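What the arms really cost (so far)

Posted by Usman Niazi
Apr 21, 2020

So a few of you emailed after the last post asking what I'd budget if I were starting a folding setup from scratch, and I kept promising a proper answer and then not writing it. I've got my receipts in a shoebox and a cup of tea going cold, so let's do it.

First thing: the arms are the easy part! You look at the price, you feel a bit sick, you decide. I went back and forth between Udier and Zukley for most of last June (I had a spreadsheet, my sister was very polite about the spreadsheet) and in the end went with the Zukley pair, mostly for the dull reason that the dealer in Stadbridge keeps parts on the shelf. With the Udiers I'd have been waiting on a boat every time I cracked something. And you will crack something.

What I got badly wrong was everything under the heading I'd called "bits". I gave bits $409. I picked that number by adding up a quick online cart one evening, and it was gone before both arms were even powered up. Cables went first -- longer ones, then longer ones again once I saw how far the arms swing. Then power boards, clamps, stands, brackets, and a decent table, which I'd somehow left off the list altogether. If I were doing it over I'd put $2,000 against bits and be pleased if any of it was left.

Fingers deserve their own line. I was going to print my own and save a bundle, and I did print some, and they were awful. The Mirani ones are $40 a set and I now think that's the best money in the whole project. Buy 2 sets per arm to begin with, so a broken tip on a Saturday morning doesn't finish off your weekend. Check the screw sizes before you order, too. I didn't, and there's a little bag of orphans in my drawer to prove it.

Clothes cost next to nothing, which is a nice change. Op shops are great for this. Get a mix of plain and printed, in whatever sizes they've got, and don't be precious about colour. Dark tees on a white table are my favourite to work with, as I can see the edges from across the room.

Still on my wish list: a spare motor (pricey, and I'd feel silly not having one), a second table the same height as the first, and some kind of cable tray so I can stop stepping over things. I might put off the motor until the new financial year. The tray I should've bought months ago.

Anyway, that's the money side of it. Send me your own numbers if you've been down this road, especially if you've found a cheaper way to do power. And now some laundry. 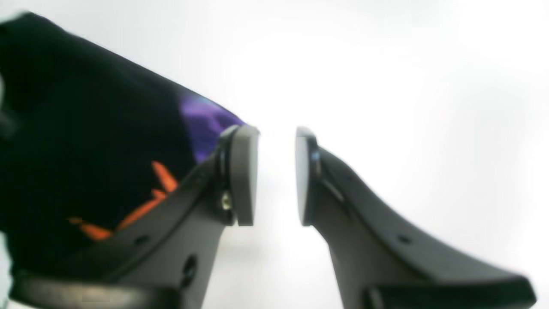
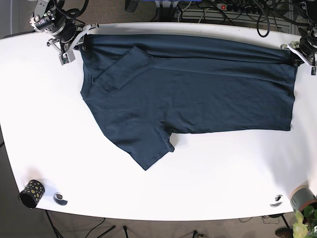

The fingers close up with something black and rather colourful behind them, then a navy tee on the table with a gripper on each top corner.

Last updated: June 2020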